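Home | Forums | Cases and Cooling | Storage | Log in
Print this page | E-mail this page

Radiator clearance in the Burkham mid-tower

Posted by Tsehay Habte, Thursday

The spec sheet for my Burkham lists 185 mm of depth for the power supply. My Nerkside unit is 200 mm without cables. The drive cage sits directly in front of it, held by 3 screws. Can the cage be removed without losing rigidity, and will a front radiator still fit?

Answer 1 (accepted)

The 185 mm figure is measured with the cage in its rear position. Undo the screws under the floor, slide the cage forward one set of holes and refit it. A 200 mm unit then clears, but modular plugs need more room, so connect them before the supply goes in.
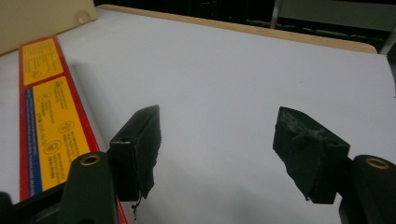
Black tape on the pad, white tabletop.

With the cage forward, a thick radiator will foul it. Use a slim one, or take the cage out altogether. The floor panel is riveted to the frame and the cage adds very little stiffness.

Answer 2

I took mine out in July. No flex. Kept the screws in a bag.

Answer 3

Just buy a shorter supply. The Felero fits.

Comments (3)

kumarasinghe_fan: Does the Kumarasinghe bracket line up with the forward holes?

oldatx: It does on the grey model. The black one needs the holes filed out a bit.

Tsehay Habte: Moved the cage forward, supply is in. 24-pin cable is tight behind the tray.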